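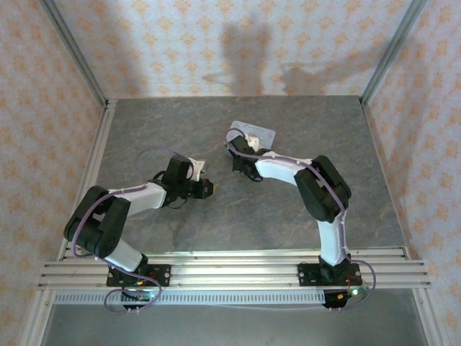 Gray marble pattern, small peach-orange motif on the walls.

Thread on pattern repeats, as I've had the same question from three people since June. When you order wallpaper, the repeat matters more than the roll length.

1/ The repeat is the vertical distance before the motif starts over. It's on the label. Small motifs waste little paper. Large ones can cost you a full drop per roll.

2/ Straight match: the motif lines up directly across the seam. Half drop: every second strip shifts down by half the repeat. Check which one you have before cutting anything.

3/ My hallway in Flekley took 10 drops of a Lilter half drop. I cut from 2 rolls at a time, odd strips from one, even from the other. Far less waste.

4/ Wall height 135 inches at the stair end - measure the tallest point, add 2 inches top and bottom, then round up to the next full repeat. That number is your drop length.

5/ Batch numbers. MacAulay swapped one mismatched roll for me without a receipt, but most shops won't. Read every label at the counter.

6/ Inside corners: never wrap a full strip. Cut it, turn half an inch, overlap the next one. Corners are rarely plumb.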